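Training on rendered kitchens: results of the November ablation

The Wunderine policy was trained on 3762 simulated bimanual episodes, with no real demonstrations in the first stage. 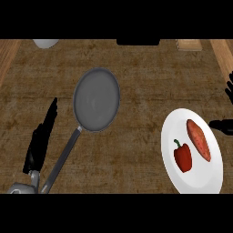 The question examined in this post is how much of that simulated set is required. Two subsets were drawn from it, one of 3000 episodes and one of 940, and each was used to train the policy from the same initial weights. Layouts were resampled for every episode, including the placement of the cookware, the plate and the food items, and the programme of lighting changes was held constant.

Evaluation was carried out on the Jorka simulator build under the Pikedmont protocol. The 3000-episode policy matched the full set within the variation between seeds. The 940-episode policy fell behind by roughly 23 percentage points, and most of its failures occurred at the initial grasp of a handle.

A further run will separate grasp approach from object colour. Configuration files have been placed in the Vaněk repository, together with the seed list. Readers should note that the older build labelled its two arms in the reverse order.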